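Cómo quitar los cercos blancos de una mesa de madera sin empeorarlos

Guía para impacientes, con advertencias
Publicado el 29 de abril de 2026 en Casa y remedios
Lectura tranquila, con café (y posavasos)

Toda mesa de madera acaba llevando un registro de las visitas. Alguien deja una taza caliente, alguien jura que no ha sido, y a la mañana siguiente aparece un anillo blanquecino perfectamente redondo que ningún paño húmedo se lleva. He pasado por ello varias veces y he cometido casi todos los errores disponibles, así que cuento el método que me funciona y también los que me costaron un disgusto.

Antes de tocar nada, mire el color. Un cerco blanco es humedad atrapada en el acabado, o sea, en la capa de barniz, laca o cera. Tiene arreglo casi siempre. Un cerco negro significa que el agua ha llegado a la madera, y entonces hablamos de ácido oxálico, guantes y otra tarde distinta. Si el cerco es negro, puede dejar de leer aquí y poner un frutero encima.

Lo segundo es averiguar qué acabado tiene. Busque un rincón discreto, la cara de abajo de un ala por ejemplo, y ponga una gota de alcohol. Si a los pocos minutos se queda pegajosa, es goma laca. Si no pasa nada, pruebe en otro punto con disolvente de lacas: la nitrocelulosa se ablanda, el poliuretano suele quedarse tan ancho. La cera se reconoce rascando con la uña, que sale con una pelusilla grasienta.

Material

Un paño de algodón viejo y limpio, sin botones ni estampados de goma. Una plancha sin vapor. Vaselina corriente. Lana de acero de cuatro ceros, la más fina que encuentre. Cera en pasta; yo uso la Dreleck incolora por pura costumbre, me la vendieron en la droguería Fimik cuando iba a por otra cosa. Cualquier cera decente hace lo mismo.

Paso 1. La vaselina

Empiece siempre por lo menos agresivo. Limpie la mesa, deje que se seque y cubra el cerco con una capa fina de vaselina. Váyase a dormir. Por la mañana retírela con el paño, frotando en el sentido de la veta. Con las manchas recientes esto basta más a menudo de lo que mi orgullo quisiera, porque la primera vez me lo salté y fui directamente a la plancha.

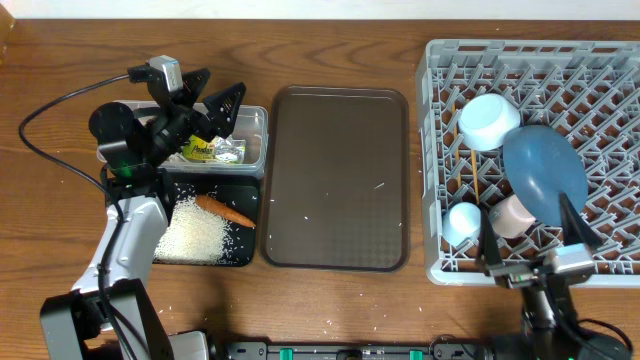
El sentido de la veta importa, por cierto, en todos los pasos. Frotar en círculos es muy satisfactorio y deja unas marcas preciosas que solo se ven cuando entra el sol de lado, es decir, cuando hay invitados.

Paso 2. La plancha

Si el cerco sigue ahí, vacíe el depósito de agua de la plancha. Vacíelo de verdad. Póngala al mínimo, coloque el paño doblado sobre la mancha y pase la plancha por encima 10 segundos, sin pararla. Levante, mire, deje enfriar. Repita si ve que el blanco va perdiendo fuerza. Si a la quinta pasada está igual que al principio, no suba la temperatura – el barniz se ablanda antes de lo que uno cree, y la trama del paño queda impresa con una nitidez admirable. Con goma laca o cera, sáltese este paso entero.

Paso 3. La lana de acero

Moje la lana de cuatro ceros en un poco de aceite mineral y frote con la misma presión con que se acaricia a un gato que no es suyo. Limpie cada pocas pasadas para ver por dónde va. El brillo bajará algo en esa zona; se iguala después con la cera.

Paso 4. La cera

Poca cantidad, extendida por todo el tablero y no solo por el corro reparado. Espere 44 minutos si es usted de una precisión enfermiza, o lo que dure un capítulo si no lo es, y saque brillo con un paño limpio.

Lo que no recomiendo

La pasta de dientes es un abrasivo con sabor a menta. La mayonesa funciona igual que la vaselina, pero huele a mayonesa. La ceniza con aceite tiene defensores muy vehementes y deja la junta de las tablas gris hasta diciembre. Y la lija del 80, que probé en un arrebato, convierte un problema de barniz en un problema de muebles.

Si la mesa es antigua o está chapada, piénselo dos veces antes del calor: la cola vieja se despega y aparecen ampollas. En ese caso, un restaurador.

Quien quiera seguir sufriendo tiene en esta misma sección la guía de arañazos y la de patas que cojean.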